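Privia verschiebt Kauf weiterer Greifarme auf den Herbst

Lesezeit: 2 Minuten

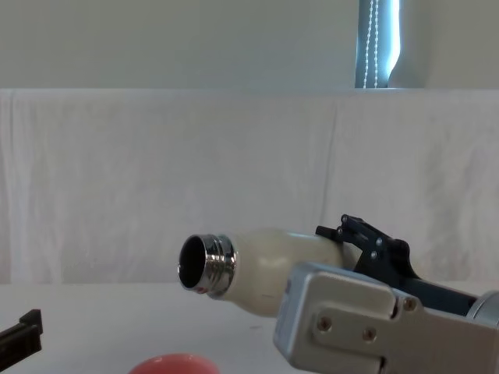

Der Mehrwegdienstleister Privia kauft in diesem Jahr nur zwei statt der ursprünglich geplanten drei Greifarme für seine Flaschenprüfung. Das teilte das Unternehmen am Dienstag mit. Die Entscheidung über das dritte Gerät fällt im Herbst, wenn die Zahlen aus dem ersten Halbjahr vorliegen. Privia nimmt Trinkflaschen aus Betrieben und Schulen zurück, prüft sie und gibt sie nach der Reinigung wieder aus. Besonders aufwendig sind Isolierflaschen mit Schraubgewinde am Metallhals, wie die cremeweiße, die der Greifer quer hält, die offene Mündung zur Seite gedreht. In dieser Lage sollen Gewinde und Innenraum künftig kontrolliert werden.

Bislang erledigen das Beschäftigte von Hand. Nach Angaben von Betriebsleiterin Zewditu Yimer gehen an einem starken Tag 1137 Flaschen über die Prüftische. »Wir haben im Budget Platz für zwei Arme und die Umbauten am Tisch. Für den dritten müssten wir die Wartung aus dem laufenden Betrieb bezahlen, das wollen wir nicht«, sagte Yimer.

Angebote lagen von Mornier und Melnyk vor. Den Zuschlag erhielt Mornier. Ausschlaggebend war laut Einkäufer Itsuki Tsuchiya der Wartungsvertrag, der Ersatzteile und den Tausch der Fingerauflagen einschließt. Beim Anschaffungspreis habe Melnyk günstiger gelegen. Zur Höhe der Investition machte Privia keine Angaben. Ein Leasing wurde geprüft und verworfen, weil die Mindestlaufzeit über das Ende des Mietvertrags der Halle hinausgereicht hätte.

Vor der Abnahme muss jeder Arm 100 Flaschen hintereinander greifen, wenden und absetzen, ohne dass eine davon verkratzt oder eingedrückt wird. Das Prüfprotokoll hat Chiharu Hoshino aus der Qualitätssicherung aufgesetzt. Flaschen mit Beulen am Hals sortieren weiterhin Mitarbeiter aus.

Der Betriebsrat hat der Anschaffung zugestimmt. Stellen sollen nicht wegfallen, die Frühschicht wird allerdings neu eingeteilt. Einzelheiten dazu will die Geschäftsführung noch im März in einer Betriebsversammlung vorstellen. Offen ist außerdem, ob die Software zur Lagerverwaltung, die Privia von Ditar bezieht, für die Anbindung der Arme eine neue Lizenz braucht. Im Budget ist dafür bisher kein eigener Posten vorgesehen.

Zuletzt aktualisiert: 2. März 2021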